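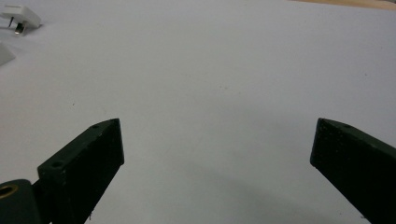 **April, 16:40 – pose jumps on the right tool, continued**

Same fault as this morning. The pose track from the right hand-held tool runs clean for most of a take, then steps sideways by 110 mm between consecutive samples and carries on from the new position as if nothing had happened. No error in the log and no dropped-frame warning. The Larnik tracker reports status OK all the way through the step, so the converter accepts the take and the bad track goes into the set.

Ruled out so far:

- USB bandwidth. Ran the right tool alone on its own port and still got the step.
- Cable. Swapped the right cable for the spare from the Muvon kit. No change.
- Clock offset between the tool camera and the head camera. Checked at the start and end of a take, constant.
- Jaw encoder. Opening width is smooth straight through the step, so the tool's own electronics are not resetting.

That leaves the visual part of the tracker. Pulled the feature counts out of the debug stream and lined them up with the track. The count sits near 200 while the tool is high over the board. It drops as the tool comes down, and every step I have looked at falls inside one of the low stretches. With the count under the minimum, the tracker coasts on the inertial data, then grabs whatever it can match when features return. If the match is wrong, the pose lands somewhere else on the board.
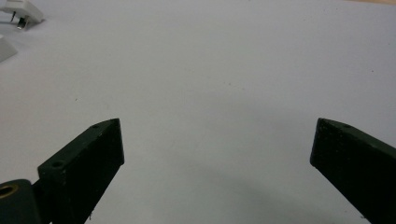

The tracker masks out the lower corners where the fingers sit, which is correct, as they move with the camera and would pin the pose in place. What remains after masking is the problem. With the jaws open over bare board, the tracker has a few tiny dark specks, a soft shadow that travels with the tool, and whatever corners it can find on the white plastic at the upper left. The metal prong has a bright highlight, and a highlight shifts with viewing angle, so it makes a poor anchor. I suspect the shadow edge is also being picked up as a feature, but I have not proved it.

Test, same takes replayed offline:

| Setting | Result |
|---|---|
| default | step present |
| minimum features lowered | step present, earlier |
| shadow region added to mask | track lost, flagged |
| inertial only through the low stretch | no step, slow drift |

The third row is the one I would keep. A lost track is annoying but visible. A step with status OK is how the policy learned to close its jaws beside the plug on the Sýkora arm last month, and we spent a week on hand-eye calibration that was fine all along.

Interim change, in effect now: converter rejects any take where position moves faster than 2 m/s between samples. Crude, but it catches every step found so far. Takes already converted need to be run through it again.

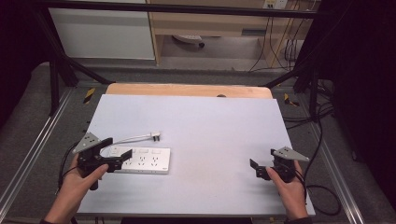
Tustside wrote back that they had the same fault on a bare bench, and that a speed limit in the converter will miss the small steps. Their fix was a printed speckle pattern under the work, matte, with no repeats, and they have not seen a step after fitting it. They also warn that a pattern in every take may end up in the policy.

Fair point on the small steps. A 3 mm jump is enough to miss a socket and would pass the limit easily. On the pattern I am less sure. A patterned border would not help the low stretches, when the tool camera mostly sees the middle of the board. Could rotate between several sheets.

To do:

- [ ] re-run converted takes with the speed limit
- [ ] log feature count per sample in the take file
- [ ] ask Larnik whether status can go to DEGRADED while coasting
- [ ] print one speckle sheet, repeat the same takes, compare
- [ ] check the left tool for the same thing – only looked at the right so far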